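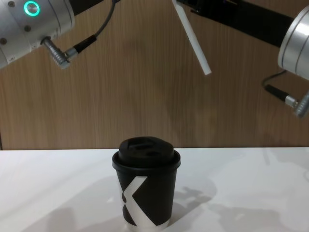 Figure 2. The Werkisix cell with a lidded cup on the table and both arms held above it.

3.2 Setting up and looking after the cell

The Werkisix cell was kept in one layout for the whole study. Two arms work over a white table, with wood-grain panels behind it. Each arm carries a gripper, and the gripper cable leaves the wrist through a ribbed metal connector before it runs back up the arm. The arms are referred to as left and right in the text and in the fault log.

The task was to bring a paper straw to a lidded takeaway cup. It was chosen for its demands on alignment. A small error at the fingertips becomes a larger one at the far end of the straw, so a cell that has drifted out of true will usually show it here before it shows it in coarser work such as moving the cup. We used the same task as a check after every repair.

Each session began with the arms switched on and moved slowly through their full range with no load. The operator watched the cables during this movement and listened for clicking at the wrist. The connectors were then pressed home by hand with the arms stopped. Grippers were closed on nothing, opened again, and closed on a fresh straw. If the two fingertips met unevenly, the finger mounts were loosened, squared up against a steel block and tightened again in a fixed order, working from the inner screws outwards. A paint mark was put across each screw head once it was tight. A broken mark at a later check meant that the screw had turned.

Grip force was the setting that took longest to get right. The value supplied with the Geltari controller was meant for rigid parts and flattened paper straws. We lowered it in small steps until straws slipped, then raised it by one step. The same value was used for both grippers, although the left one needed a slightly longer closing time. Paper straws crease easily, and any straw that would no longer stand straight in the grip was thrown away and left out of the results.
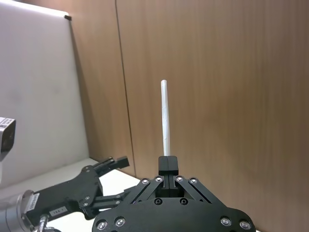 How often should the fingertips be cleaned? Once at the start of each session, and again whenever a straw slips twice in a row. A dry lint-free cloth is enough for paper dust. Solvent should be kept off the pads.

Wear was followed through the fault log. Over the study the right gripper completed 1,929 closing cycles, and its finger mounts were inspected every 1,000 cycles or after a fault, whichever came first. The log holds 22 stoppages. Most were put down to the cable connectors, which work loose as the wrist turns back and forth. A few came from dust in the gripper linkage, and the rest were slips at the fingertips that cleared after wiping. There was no failure of a motor or a bearing in either arm.

The first change made in response was to the cables. In the original layout the cable was tied close to the connector, and each turn of the wrist pulled on the plug. Ntombi Motaung moved the tie further up the arm and left a free loop at the wrist. The loop has to be long enough for a full turn and short enough to stay clear of the table when the arm is at its lowest point. After this change the connector faults became much less frequent, though they did not stop. The same layout was later copied to the second cell at Haworth.
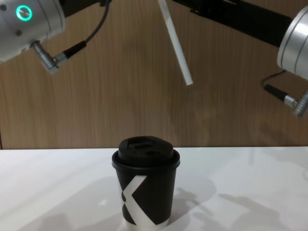 Mbali Mahlangu remarked, on reading a draft of this section, that the longer loop had only moved the strain to the next tie along, and that the cable jacket at that point ought to be checked as well. We added this to the routine in February. One jacket was found to be rubbed thin and the cable was replaced with a spare of the same length.

After any cable or finger repair, the cell was run at reduced speed until it had finished a full set of straw trials without a stop. Results from these runs are kept in the log but are not used in Section 4.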